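Butcher-block tops: your questions

Is maple worth paying extra for?
Maybe. Lurik charges $400 for the maple top and a good deal less for birch. Maple dents less. If you mostly pay bills at it, save your money.

Do I need the Gela oil?
We doubt it. Plain mineral oil from the drugstore does the same job on a worktop. Two coats, a day apart, then again when the wood looks dull.

The label says "lifetime finish." Whose lifetime?
Good question. We asked Lurnico in April and got a brochure.

Will it warp?
Any solid wood can. Oil both sides and don't screw it down tight; it needs room to move. Skyrme says its tops never warp. Read the warranty, which leaves out warping.

Can I sand out a burn?
A shallow one, yes. Start with 100 grit and go finer. Deep ones stay. 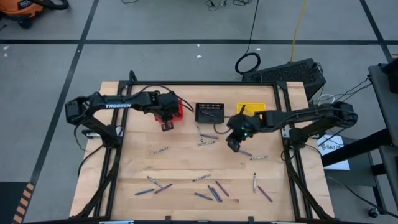
Light maple butcher block on a black aluminum frame.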